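2022-07-26. Short one from Hedel. The tin-handling cell at Guvberg's packing shop is back up after 3 days of part-time running, new finger pads and all.

The old pads had gone hard at the tips and were letting tins slip on the turn. Counter said 2188 cycles when they came off, bit over the 2000 the shop had penciled in. Swap itself is quick: two screws a side, wipe the mount, push the new pad on till it seats. Getting the gap right took most of the mornng. Too tight and it marks the print, too loose and the box swings.
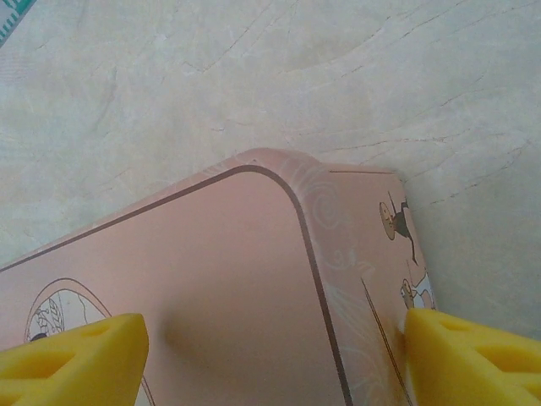
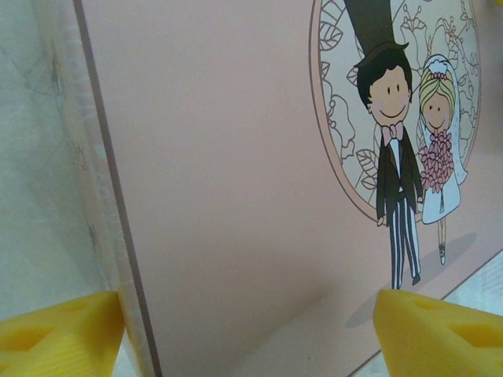 Closing force got turned down twice, then the wrist camera was re-zeroed and the approach height dropped a hair. The controller is a Pletumo, older model, and it forgets the finger offset if you cut power before saving. Happened once. Somebody has now taped a note to the cabinet door.

Spare pads come from Niazi, around 176 dollars a pair, and the shop keeps one set on the shelf. Another set is on order, no ship date yet. Next full check is down for November, incl. cables and the wrist bearing. Until then its a look at the tips every shift change and a wipe with a damp cloth, no solvent.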